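# Chapter 8: Living with Stone

I grew up in a house with one stone surface in it, a doorstep, and I never gave it a thought until I moved to Omerness and rented a flat above a monumental mason. He let me sweep up. By the end of August I could tell marble from granite with my thumbnail (marble scratches, granite laughs at you) and I was hooked!

So this chapter is about marble indoors, and mostly about what happens to it once people start cooking near it. Marble is limestone that has been squeezed and heated deep underground until its grains grow into one another. The veins come from impurities - clay, iron, bits of carbon - or from cracks that filled up later with something paler, and no two slabs match.

What it can't stand is acid. Lemon juice, vinegar and wine all eat into the polish and leave a dull patch called an etch. A stain is a different thing altogether, and we'll treat the two separately in section 8.2.
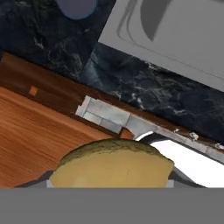
Hauwa Osagie wrote to me after the first edition to say I'd been too gloomy about dark marble, that hers had gone 11 years with nothing but soapy water and a soft cloth, and that the etches only bothered her when the sun was low. Fair enough! I've softened the wording in 8.3.

Before you read on, find a piece of polished stone at home and look along it towards a window. Write down any dull spots and where they are. You'll need your notes for the first exercise.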